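Serving a slice: notes for my ten minutes at the Bulgate food evening, May

Start with the plate. Hold up the spare one. Ask who serves cake on something bigger than it needs.

I love a plain round plate with a raised rim! It keeps the crumbs in, and you can turn it on the table without touching the slice. Say this slowly, people write it down.

Point two is colour. A dark-sided slice wants something soft behind it — mention the Greco tearoom and its 437 grey plates, all sold off in the end.

Next slides, let them run. Pink plate, white table.
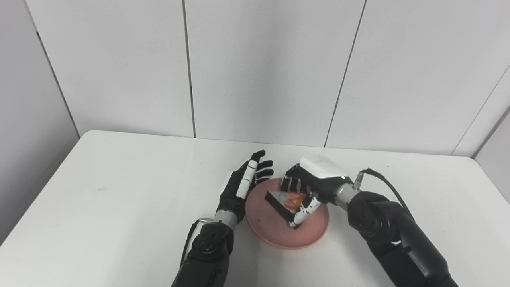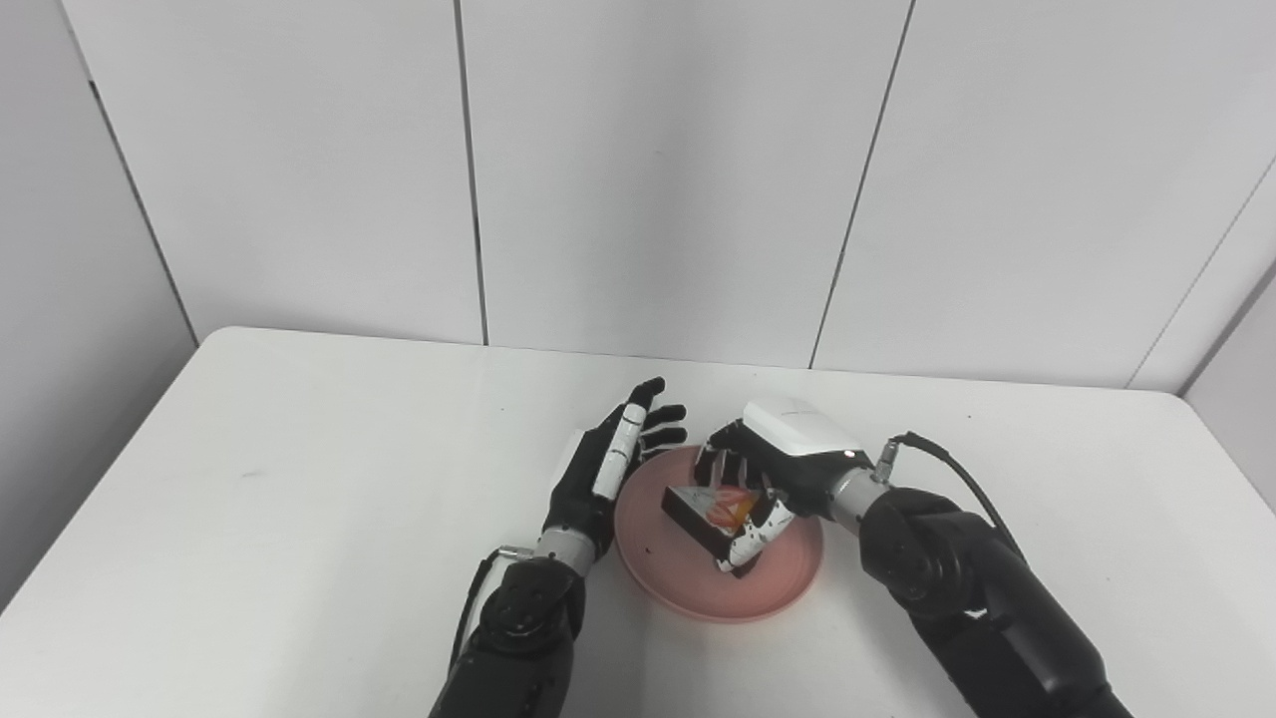
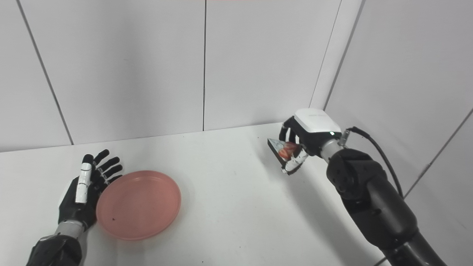
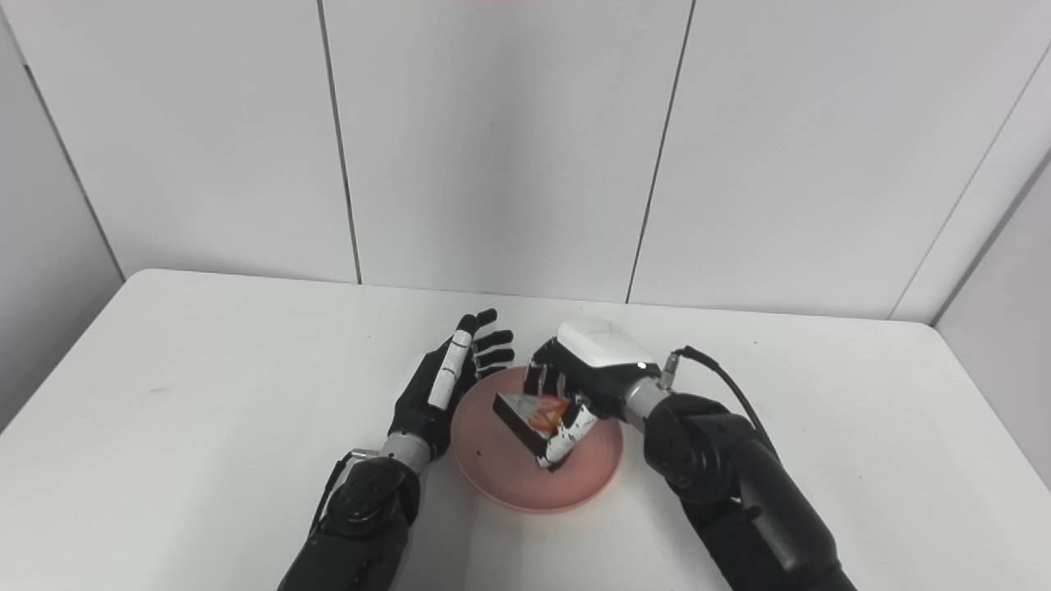
Now the bit I really came to talk about, which is where the point of the slice goes. I was taught to aim it at the guest, and I still do it at home, but at the Promow lunch we put out 700 plates and went for a slight angle instead. So much livelier! Pass round the two printed menus here.

Lifting: broad end first, always. The tip is the weak part, and a glossy topping will slide if you rush. Demonstrate with the lemon one (knife is in the blue bag).

If there's time, do the Lasik story and the 2835 napkins. If not, skip straight to tasting, and remind them the forks are by the door.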